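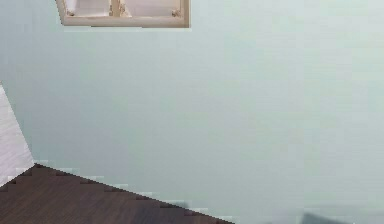
pelmet_dave
Can we talk about gray-green? My sister-in-law has painted the downstairs of a rented house in Forkthorpe in what the can calls Quiet Sage, and she wants my opinion, and I need help having one. I've been through four decorating magazines and the color is on every second page. It's always the same treatment, a great pale stretch of mint-gray with one cream frame hung up near the top and nothing else on the wall for what looks like a week's walk. I can't tell if that's restful or if the homeowner ran out of nails. Where do you all stand?

lpirzada
I stand in favor. I did our hall in something close to it in September and I like coming home to it. It goes green in the morning and gray by supper, so you get two colors for the price of one. The price of one was bad enough.

Norbert K
Gray-green is what people pick when they've had a fight about green. One wants green, one wants gray, they go home with a can of neither and call it a compromise. I painted houses for 20 years and I could tell you who won by how much white was in it.

pelmet_dave
Norbert, they did have a fight about green.

Norbert K
There you go.

toastrack
I'd like to speak up for blue. Ours was the green until last spring and every visitor asked if we'd been to the hospital lately. Pale blue does the same job without the waiting room feeling. Put it behind a white counter and you can eat breakfast in there without wanting to check a chart.
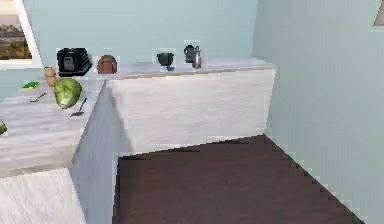 The one drawback is that pale blue shows every splash of tomato sauce, and my husband cooks like he's putting out a fire. I keep a saved jar of the paint under the sink and go around with a kid's brush once a month.

lpirzada
Blue is cold, though. My aunt had a pale blue kitchen facing north and we wore coats to Thanksgiving.

toastrack
Then your aunt needed a furnace, Laiba.

lpirzada
She had a furnace. It was a Dukerov and it ran from October on. The room still felt like the inside of a mint.

Norbert K
Both of you are arguing about the wrong thing. It's the light bulbs. Put a warm bulb in and the blue goes dishwater. Put a cool one in and the green goes cadaver. I had a customer named Cheema who paid me to repaint a dining room 2 times before his wife changed the lamp. I did mention the lamp the first time.

pelmet_dave
How hard did you mention it?

Norbert K
I had a boat payment.

gloss_and_loss
Rental person chiming in. Did she ask the landlord? My last one kept $800 of my deposit over a "non-neutral" bedroom. The bedroom was beige. His position was that it was the wrong beige.

pelmet_dave
She says he told her "whatever you like within reason." Nothing in writing.

gloss_and_loss
Get it in writing. Within reason is how I lost the $800.

lpirzada
Disagree a little. Mine saw the hall and asked for the name of the paint. It's Kornier, the eggshell, and he's used it upstairs at his own place. Some landlords have taste, or at least no ideas of their own.

toastrack
So what are you going to tell her, Dave?

pelmet_dave
I'm going to tell her it's very calm and ask what bulbs she has.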